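Household notes for districts under shelling: rooms, water, clothing, heat

Jamshid Mahmoudi
Updated 2025-01-07

These notes replace the November sheet for Redska and the river side of Tunurberg. The section on stoves has been rewritten and the one on clothing is longer. They apply to households that are staying put for now, with mains supply that comes and goes. If an evacuation order covers your street, follow it and use only the packing section.

Choosing the room

Use an inner room or corridor with two walls between you and the outside. The outer wall takes the blast and the inner one stops much of what comes through it. A corridor with glazed doors does not qualify until the glass is removed or covered. A cellar is better than either, provided it has two ways out and no gas pipework.

Move mirrors, framed pictures and anything on high shelves out of the room. Fix tall furniture to the wall or lay it down. Keep the door free to open, and keep shoes beside the bed.

Windows

Paper tape in a cross does very little. Safety film applied to the whole pane on the room side holds fragments together far better. Clean the glass with soapy water and a razor scraper, wet it again, lay the film and squeegee from the centre outwards. Leave a narrow gap at the frame and let it cure before wiping.

Where a pane has already gone, clear the rebate of putty and splinters before boarding. Screw the board to the frame, using washers under the heads. Polythene sheet on battens will do for rooms you do not sleep in. Draw heavy curtains across filmed windows as well, and let the hem rest on the sill or floor.

Water

Allow three litres per person per day for drinking and more for cooking. Store it in food-grade containers with tight caps, away from fuel and paint. Write the filling date on the side of the container, as caps get swapped.

Fill the bath for flushing when supply is on. Keep this water separate in your mind and in your buckets - the bath bucket never goes into the kitchen. After a mains break, run the cold tap until clear, then boil what you intend to drink. Boiling deals with germs. It does not remove fuel or solvents, and water that smells of either should be left alone.

Clothing and bedding

Sort by layer. Thin items go at the top of the pile, thick knitwear beneath, coats on a hook by the door. Natural fibres are preferable next to the skin, because many synthetics melt when exposed to flame.

Fold knitwear. Hanging stretches the shoulders, and a hanger slows you down in the dark. Lay the garment face down, bring the sleeves across the back, fold in the sides and then fold up from the hem. Work on a made bed or other flat surface.
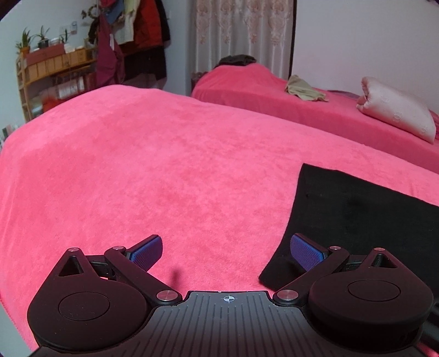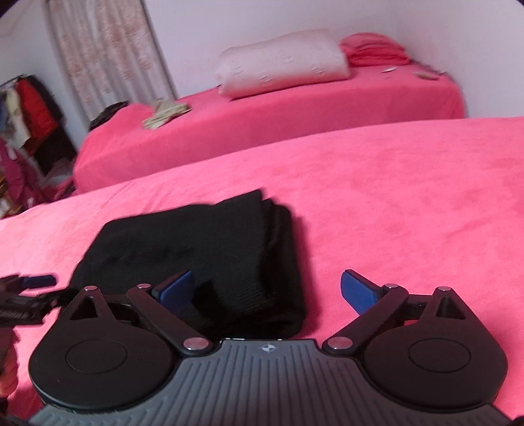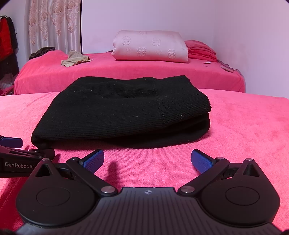 Wash when there is power and water, even if the basket is half full. In winter, dry clothes in one room with the door shut and the window opened briefly twice a day. Damp laundry in the sleeping room puts moisture into the bedding, and damp bedding loses much of its warmth. Air blankets whenever the weather allows.

The packing bag

One bag per person, light enough for that person to carry down the stairs at a walk. Test this once with the lights off. Contents: a change of clothes, spare socks, regular medicines, a torch, a charged power bank, water, copies of documents in a sealed sleeve. Documents go in last. The Brorkness collection point accepts bags up to 56 cm on the longest side, and larger ones are turned back at the bus.

Replace children's clothes in the bag each season. Check medicine dates at the same time.

Heat and light

Never run a generator indoors, on a balcony or in a stairwell. Stand it outside, well clear of doors and vents, with the exhaust pointing away from the building. Let it cool before refuelling. The same rule covers barbecues and camping stoves: none of them belong in a closed room.

A fixed stove needs a sound flue. Soot on the ceiling above the joint means gas is leaking into the room. Let the fire out and reseal the joint before lighting it again. Fit a battery carbon monoxide alarm and press the test button weekly. The district store on Landry has issued 2,628 alarms to date and still holds stock; bring proof of address.

Use battery lamps in place of candles. A head torch leaves both hands free and is worth the extra cost.

Fridge and freezer

Keep both shut during a cut. A closed fridge is good for four hours, a full freezer for up to 48. Discard meat, milk and cooked food from a fridge that has been off for longer. Smell is not a reliable guide.

Unplug both when the supply is surging, and wait ten minutes after it settles before plugging in again.

Objects found in gardens and gutters

Do not touch, move or cover them. Go back the way you came, keep others away and report the location to the emergency services. Clearing gutters or long grass after a strike can wait until the plot has been checked. The current list of checked streets, 23 in Redska and 9 in Tunurberg, is on the board at the Landry store.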